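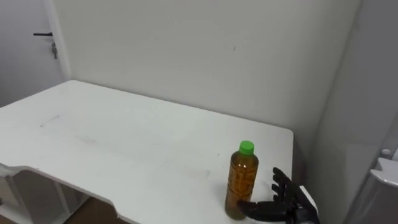 Início | Alarmes | Trancas | Acessórios | Contacto

Tranca de volante Stuvberg 70

Uso esta tranca no meu carro há 19 meses e continuo a gostar dela, por isso foi a primeira que quis ter na loja! Prende-se ao volante e apoia no tablier, e quem espreita pelo vidro vê logo que ali vai ter trabalho - o amarelo é mesmo berrante, de propósito.

Pesa menos do que a antiga Manninen (que eu também vendi, e que me deixou um dedo negro) e fecha sem chave. Para abrir é que precisa dela. Vêm duas na caixa, guarde uma em casa, por favor, que já me ligaram em agosto de um parque de praia...

Serve em volantes até 6 cm de espessura no aro. Se o seu tem capa de pele grossa, meça antes. O Tsz-kin Siu, que trata das encomendas, responde a dúvidas de medidas até às 19 h.

Preço: 31 euros, com bolsa para guardar debaixo do banco. O alarme Flirnden vende-se à parte e liga bem com ela, mas eu começava só pela tranca.

Garantia de dois anos. Trocas sem complicações, desde que traga as duas chaves.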